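**Kotian folding work table, white top** - back in stock Sep 11, 2020

OK so these are back. Same table as before, new feet. We sold out over the summer and a lot of you wrote in, sorry if you got the short reply, there were two of us on email.

## Quick facts

- Top: white, matte, wipe clean
- Legs: steel, fold flat, lock with a push pin
- Rated load: 300 lb spread out. Not standing on it. Please.
- Weight: 13 kg, one person can carry it, two is nicer on stairs
- Feet: new rubber, screw in, replaceable
- Ships flat from Pallville, one box

## What changed

The feet, mostly. Old ones left gray marks on vinyl floors and came off if you dragged the table. New ones are a softer rubber and screw up into the leg. You get a little height adjustment out of it too, enough for a bad floor, not enough to call it a height adjustable table.

Also the push pins. Joonas Karppinen in our workshop redid the spring after last year's batch got stiff. If you have the older table we can send a pin set, just ask, postage only.

Top is the same. People asked for black and for wood grain. Not this year.

## Who buys it

Sewing rooms, repair benches, school art rooms, market stalls. Inès Rey runs the cutting room at Sokura and has 11 of them in a row, pushed end to end. She says the joins are tight enough to run a rotary mat across. We'd still put the mat down first, edges line up good but they aren't clamped. Clamps are a seperate item, see bottom.

## Cleaning

Damp cloth, dish soap. Dry it. Ink: rubbing alcohol on a rag, quick, then water. No scouring pads, they leave a shiny patch and it will not go back to matte. No bleach left sitting.

Superglue - let it set fully, then lift with a plastic scraper held low. Metal blades will scratch, and that isn't covered.

Hot things: use a trivet. Soldering irons need a stand and a mat under it. Glue guns ok if you catch the drips.

## Set up

1. Box flat on floor, open the long side.
2. Slide table out face down on the cardboard.
3. Pull one leg pair up till both pins click. Then the other.
4. Flip it. Get someone to help.
5. Screw feet in or out till it stops rocking.

Check the pins again after you flip. Most of the "my table wobbles" emails are one pin not all the way in.

## Wear

Hinges on the showroom table have been through 2,000 open and close cycles and still lock. Pins got swapped once. The top has some dull spots where people lean. Your going to see those eventually on any matte surface.

## Shipping and returns

Leaves in August-style time, meaning fast, unless you order more than a pallet. Bigger orders go by truck, you need somebody there to take it off. Returns within 30 days, keep the box, we can't take it back without the box. Corner dents from the carrier: photo of the corner and photo of the label, we send a new top.

Goes with it: Wivari edge clamps (pair), spare feet (set), pin set, carry strap. Ask for Hugo Courtois if you want a quote for a classroom. 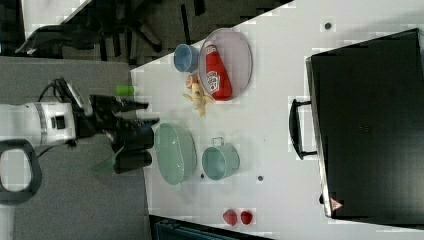 Color first, as it's the thing we get asked most before people order. It's a plain white, no cream in it, and next to most office furniture it looks a touch brighter. The good part is you can find stuff on it. Dark parts are easy, and even a see-through green bit of plastic shows up fine on the white, where on our old brown tops it just went missing. Downside, so does every crumb and pencil mark. Want to check it against your walls or cabinets? Email us for a sample chip, they're free, put "chip" in the subject line and include a mailing address.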